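Corn cobs only half filled, second year running. What am I doing wrong?

Posted in Vegies and Herbs by backfence_lerden

I have a small backyard in Lerden and last summer I put in sweet corn for the second time. Both years the plants grew well, taller than me, good colour, plenty of silks. Both years the cobs were a disappointment. When I peeled them back there were patches with no kernels at all, and the top third was mostly bare. The kernels that did form tasted fine.

Details, in case they matter. The bed is along the side fence and gets sun from mid-morning. It is long and narrow, so the corn went in as a single row. The soil is sandy with compost dug through. I feed with Uvent pellets when I plant and again when the plants are knee high. Watering is by hand, in the evening, and I admit I missed some during the hot spell. The variety was Parisi Gold from the local nursery, which came as a punnet of seedlings.

I sow everything else in that bed in October and it does well, so I don't think the soil is the problem. A neighbour told me it was a lack of boron and I should buy a trace element mix. Before I spend the money I'd like to hear from someone who grows corn properly. I'd also like to know how to tell when a cob is ready, as I think I picked a few too early.

drostis_road_grower
Member, 137 posts

It's the single row. I wouldn't bother with the boron until you've fixed that.

Corn is pollinated by wind. The tassel at the top of the plant drops pollen and it has to land on the silks further down. Each silk runs back to one spot on the cob, and if that silk doesn't catch any pollen you get a gap where the kernel should be. In a single row most of the pollen blows off sideways over the fence. Your neighbour's lawn is getting it.

Plant in a block. Four short rows beside each other is much better than one long one, even with the same number of plants. I use 60 cm between rows and a bit less between plants. If your bed is too narrow for that, put the corn somewhere else and use the fence bed for beans or tomatoes.

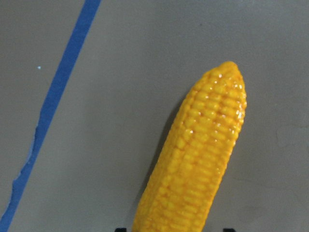 The bare top third is a slightly different thing. The silks from the tip of the cob come out last, and by then the tassels may have finished. Block planting helps with that too, but so does water. If the plants dry out while they are silking, the silks can come out late or dry off before they've caught anything. You said you missed waterings in the hot spell. If that was when the silks were showing, it would explain a lot of what you saw. It's the one time in the whole season I would not skip.

You can also help by hand. Go out in the morning once the dew has gone, when the tassels are shedding, and give the stems a shake. On a still day, snap off a tassel or two and brush them over the silks. Do it several mornings in a row. With a small planting this makes a real difference and it takes five minutes.

Other things I'd change:

Sow the seed straight into the ground if you can. Corn doesn't like having its roots disturbed and the punnet seedlings are often crowded together. Wait until the soil has warmed up or the seed will rot.

Sow the whole block on the same day. If you want a longer harvest, sow a second block 2 or 3 weeks later. Don't add a few plants at a time to the first one, as they'll be silking when there's no pollen about.

Mulch once the plants are up. Sandy soil dries out quickly and you'll be forever watering. I use sugar cane mulch, but pea straw is fine.

Give them a second feed, as you are doing, and perhaps a third when the tassels appear. Corn is hungry. Pale lower leaves mean it wants nitrogen.

Leave the side shoots at the base alone. People pull them off and there's no need.

As for picking, wait for the silks to go brown and dry, then peel back a little of the husk and push a thumbnail into a kernel. Clear juice means leave it a few more days. Milky juice means pick it. If it's thick and doughy you have left it too long, though it will still do for fritters or soup. Pull the cob down and twist. Get it into the pot the same day if you can, because the sugar starts turning to starch as soon as it's off the plant.

passionfruitpat_north
New member

Could be rats. We had something eating ours last year and I never saw what it was. Try putting stockings over the cobs.

compost_and_cuppa
Member, 3,000+ posts

I agree with the block planting. Stockings are all right for rats and birds, but if the original poster is peeling back an undamaged husk and finding gaps then nothing has been eating them. If you do cover the cobs, wait until the silks have browned off or you'll be keeping the pollen out.

I'd add one thing about varieties. If anyone near you grows popcorn or ornamental corn, it can cross with yours and the kernels come out starchy. That doesn't cause gaps, but it does cause disappointing cobs. The supersweet types are the fussiest about this. Keep them well apart, or stagger the sowing so they flower at different times.

On the boron, a shortage can affect how the cobs fill, and sandy soil is where you'd expect it, so your neighbour isn't talking rubbish. It's easy to overdo, though, and too much will harm the plants. Get a soil test before adding any. With compost going in each year I doubt you need it.

backfence_lerden
Original poster

Thanks all. The hot spell was when the silks were out, so that fits. There's a squarer patch near the clothesline where the pumpkins were, and I'll sow a block of four rows there this time and put climbing beans along the fence. I won't buy the trace elements yet. Does it matter which way the rows run?

drostis_road_grower
Member

Not in a block that size. Just keep it where it won't shade anything shorter.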